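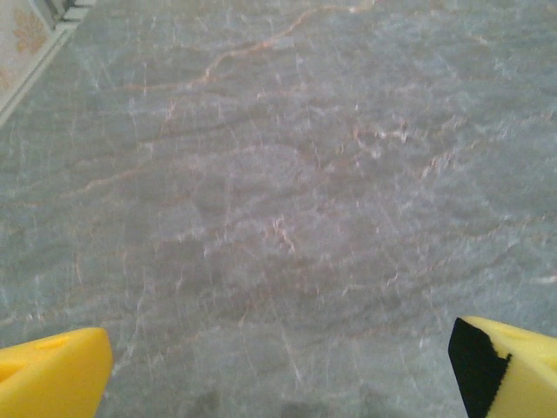 Skustov to acquire team scheduling company Erkitz

3 min read

Skustov, which makes messaging and file sharing software for businesses, said Monday that it has signed an agreement to acquire Erkitz, a maker of shift scheduling and team calendar tools. The terms of the deal were not disclosed. Both boards have approved it, and the companies expect to close in September.

Erkitz sells a web and mobile product that managers use to build work schedules, approve time off and fill open shifts. It has 3055 paying customers, most of them in retail, food service and home health care. Many of those customers already use Skustov for messaging and connect the two products through an add-on that Erkitz released last year.

Under the agreement, Erkitz will become a unit of Skustov and will keep its name and its office in Suwannarat. All current employees will be offered jobs with the combined company. The Erkitz product team will report to the head of Skustov's workplace software group, and the Erkitz support desk will stay separate until the two ticketing systems have been joined.

Skustov began looking for a scheduling product after customers with hourly staff asked for one in two yearly surveys. The company started work on its own tool and released a limited test version, which let managers post a weekly schedule to a channel but did not handle shift swaps or overtime rules. That test version will be retired when the purchase closes. Customers taking part in the test will get an Erkitz account at no charge for the rest of their current contract. 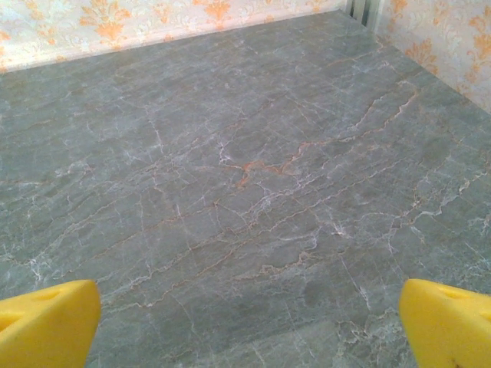

The first joint release is planned for the quarter after closing. It will let employees see their schedule inside the Skustov app, ask a coworker to take a shift and get a notice when a manager approves the change. Managers will be able to message everyone on a given shift without setting up a group by hand – a feature that Erkitz customers have requested more than any other. Single sign-on will be part of the same release.

Erkitz customers do not need to take any action now. Existing contracts, prices and logins stay as they are through the end of each customer's current term. The Erkitz mobile app will stay in the app stores under its own name, and the public API will keep working. Any change to the API will be announced at least six months ahead on the Erkitz developer page.

Data held by Erkitz will remain in its current data centers after closing. Customers will be asked for consent before any schedule or payroll data is moved to Skustov systems. Exports to outside payroll providers will not be affected.

The deal also includes Skikel, a small forecasting tool that Erkitz built to estimate how many people a store or kitchen will need on a given day. Skikel uses past sales and hours worked, and managers can adjust its estimates before a schedule is posted. It has been in a closed trial at 2 restaurant groups. Skustov plans to open the trial to more customers next year and has not decided whether Skikel will be sold separately or included in a higher-priced plan.

The purchase will be paid for with cash on hand. Skustov does not expect it to have a material effect on results for the current fiscal year. After closing, the combined company will have nearly 800 employees. The deal is subject to the usual closing conditions.

A web session for customers of both companies will be held in the week after closing. Registration details will be sent to account administrators by email, and a recording will be posted for those who cannot attend. Resellers should contact their regional partner manager with questions about pricing and open quotes – orders already placed will be filled under the existing terms.

About Skustov

Skustov makes messaging, file sharing and video meeting software for small and midsize businesses. Its products run on the web, on desktop computers and on mobile devices.

About Erkitz

Erkitz makes scheduling and time-off software for companies with hourly employees. The company is based in Suwannarat.

Recent items

Skustov adds guest accounts to business plans
Erkitz updates overtime alerts for managers
Skustov desktop app gets new search filters
Changes to Skustov reseller training
Skikel trial: questions from restaurant operators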